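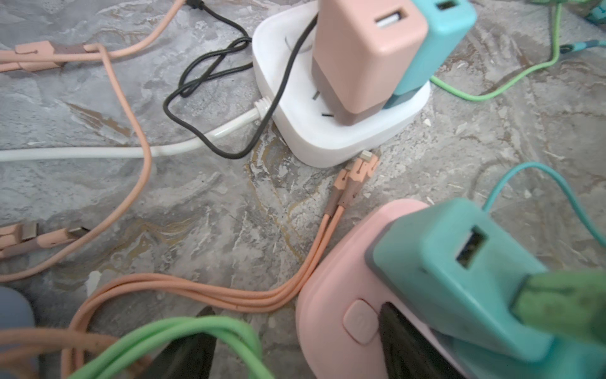 Does a Charger Use Electricity When Nothing Is Plugged Into It?

Maybe a grown-up has told you to unplug your charger because it "eats electricity all night." Maybe you have also heard that this is a myth. Both of those people sounded very sure. So who is right?

When somebody sounds very sure, it's a good time to ask how they know.

What a charger does

The electricity in your wall is much too strong for a phone or a tablet. A charger turns it into a weaker kind that a battery can use. The parts inside that do this job stay ready even when no phone is connected. Staying ready takes a little bit of power. People call it standby power, and some people call it vampire power, which sounds scarier than it is.

So yes, an empty charger does use electricity. The first grown-up gets a point. But how much is it?

Small, smaller, tiny

Power is measured in watts. A toaster might use a thousand watts while it is browning your bread. Many newer phone chargers with no phone attached use less than one tenth of one watt. You could leave one plugged in for a whole day and it would use less energy than that toaster does in 18 seconds.

The second grown-up gets a point too. For one modern charger, the waste is real, but you would have a hard time finding it on the electric bill.

Old chargers can be worse. The heavy, blocky kind from before 2000 often wasted a watt or more, and they could feel warm with nothing attached. Warmth is a clue, because energy that turns into heat had to come from somewhere.

Watch out for "up to"

You may see an ad for a gadget that says it will "save up to" a big amount of money. Read those two little words again. Saving one penny is also "up to" a hundred dollars! Before you believe a number like that, ask:

Who measured it?
What did they measure, and for how long?
Do they want to sell me something?

You can ask these about this page, too. We aren't selling a gadget, but we could still make a mistake.

What uses more?

Game consoles left in "instant on" mode, cable boxes and some old TVs can use far more standby power than a phone charger. If your family wants to waste less, those are better places to look first.

Try it (with an adult)

Some libraries lend out a plug-in power meter. Ask an adult to plug it in and connect a lamp, then a charger with no phone. Write down both numbers. The charger may show 0.0, and that doesn't prove it uses nothing. Many cheap meters can't notice amounts that small – a bathroom scale can't weigh a feather, either.

Never poke anything into an outlet, and don't open up a charger to look inside.

Last checked 5/13/26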